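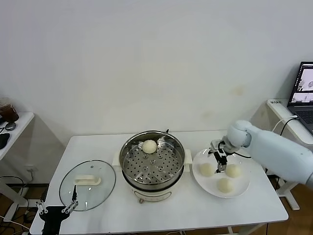 The Tandent two-arm bench during the bun-steaming task, with the steamer pot at center, its glass lid to the left and the plate to the right.

Imesthorpe workshop members release Tandent build files and task set

IMESTHORPE, 1st February. Members of the Lashari shared workshop in Imesthorpe today released the drawings, wiring tables and control software for Tandent, a two-arm tabletop manipulator assembled and tested on the workshop's premises. The release also includes 674 recorded runs of a kitchen task in which the arms load a steamer, handle its lid and return buns to a plate.

Tandent is intended for people who build at home or in a shared space and have no access to an industrial cell. Both arms are placed at a single table and are driven from one laptop. The software runs on a general-purpose operating system, and the control loop does not need a dedicated real-time controller. Joint limits, speed limits and gripper force limits are held in one plain text file that can be edited by hand.

The steaming task was selected in December after earlier trials with blocks and cups. Steamed buns deform under grip and tear at the skin if the fingers close too far. The glass lid has a single central handle and must be approached from above or at a shallow angle. The perforated tray gives the buns little to rest against, so a bun pushed sideways tends to slide before it lifts.

"Blocks told us about position error and very little else," said Raquel Louro, who led the mechanical work. "With a bun, the gripper can be in the right place and the pick still fails. We changed the finger travel and closing speed four times before the numbers settled."

The published set contains 674 runs. Of these, 11 are marked as incomplete and have been left in, with a short text note on each giving the point at which the run ended. Runs were recorded by different operators and vary in pace. No attempt has been made to smooth or trim them. Users who want a uniform set can filter on the operator field.

Control software was written by Haris Gondal and Tanveer Rizvi. It is divided into three processes: one for each arm and one that handles timing and logging. If either arm process stops reporting, the other arm holds position until it is released from the keyboard. Log files are written locally, and an upload function is present in the code but switched off by default.

"The hold behavior took longer than the motion code," said Gondal. "An arm that goes limp over a glass lid is a bad result. We tested it by killing processes at random during runs until we trusted it."

The wiring tables list each connector, conductor size and cable length. Builders are advised to measure their own table before cutting cable, as the lengths given apply to the Lashari bench. The arms must be clamped or bolted before power is applied. Steam trials should be run with a person at the stop switch and with the pot's supply cable kept clear of both working areas. The team does not recommend unattended operation.

Known limitations in this version are as follows. Calibration drifts if the table is moved and must be repeated, a procedure of 11 steps. Glare on the lid affects the vision module under strong overhead light. The two grippers require separate parameter files, and loading them in the wrong order will produce an error at startup. Handover of an object from one arm to the other is not supported.

Replacement gripper fingers can be machined from the supplied drawings or ordered as a set from Soltenitz, part number 955. The mounting plate is part number 975. Neither part is required for a first build if suitable stock is already on hand.

A second release is planned and will add revised lid-handling code and a corrected drawing for the left mounting plate, where one hole is dimensioned from the wrong edge. Builders working from the current drawing should use the figure in the errata file.

An open bench session for builders will be held at the Lashari workshop. Places are limited by floor space and must be reserved in advance. Attendees may bring their own grippers for fitting, provided the bolt pattern matches the drawing.

About the Lashari workshop
Lashari is a member-run workshop in Imesthorpe with metalworking, electronics and assembly areas. Projects built there remain the property of their makers. Tandent was designed by Raquel Louro, Haris Gondal, Tanveer Rizvi and Donal Mac Giolla.

Press contact
Rafia Jafri, Lashari workshop, Imesthorpe
Drawings, photographs and the errata file are available on request.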